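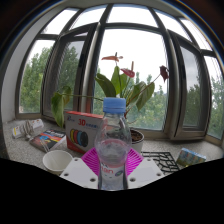 I've spent most of this month on the part of our stack that gets the least love, the depth filter. It sits between the raw point cloud and the grasp planner, and its job is to throw out points that don't make sense before the planner wastes time on them. That works great for boxes, mugs, tools, all the usual stuff. Then you give it something like the water bottle on that windowsill, with a big bright window behind it and a 3D pen box showing through the plastic, and it gets very confused. The label comes back fine, because it's white with red print on it and there's plenty to match on. The clear plastic above it comes back as bits of whatever is behind it. And then the light blue cap pops up at the top as its own little island, so as far as the old filter was concerned we had a short white cylinder with a bottle cap hovering over it.

You can guess what the planner did with that! It went for the cap about half the time, as if the cap were a separate object, and when it did go for the body it picked a grasp way too low.

So, what changed. In Brevum (that's our perception package, for anyone new to this list) the filter used to work on depth only. Anything with a jumpy neighborhood got dropped. Now it asks for a segmentation mask first, and if the mask says "one object" but the depth inside it disagrees with itself, we stop trusting depth there and fill the gap from the mask outline and the points we do believe. For bottles that means the label and the cap hold the shape together, and the middle gets sketched in between them. It's a pretty dumb fill, basically a straight loft from one ring of good points to the next, but it's fast. The whole step adds 30 milliseconds per view on my desk machine, and I think I can shave some off once I stop copying the mask twice (don't look at that commit, please).

I also had to touch Malik, the planner, a little bit. It now gets a confidence value with every point instead of a plain yes or no. Filled points count for collision checks but they can't be used to pick contact spots unless there's real depth close by. I went back and forth on that one for days. If you'd like to play with it, the setting is called `contact_trust` and I left it on the cautious side.

For testing I pulled 600 views with see-through stuff in them and held back 200 that I didn't look at while tuning. The floating caps are mostly gone. What still trips it up:

- Two clear objects that overlap in the view. The mask tends to merge them and then the fill makes one fat blob.
- Strong backlight. A pale sky behind the object washes out the mask edge and the outline wobbles from one view to the next.
- Anything with no label at all. There's nothing to anchor the fill to, so for now we just mark it low confidence and move on.

The backlight one bugs me the most. I tried a quick exposure fix in Pidport, which is where our image loading lives, and it helped the edges but made the colors weird enough that the masks got worse someplace else. I've pulled it back out. If any of you have dealt with this before I'd love to hear what you did – even a half-working hack would be nice.

All of this will be in Suden 2, which should go out in September if the docs get done. You can try it sooner from the `clear-fill` branch. Old config files still load, but the `drop_radius` setting gets ignored now and you'll see a warning. And please send me your worst bottles!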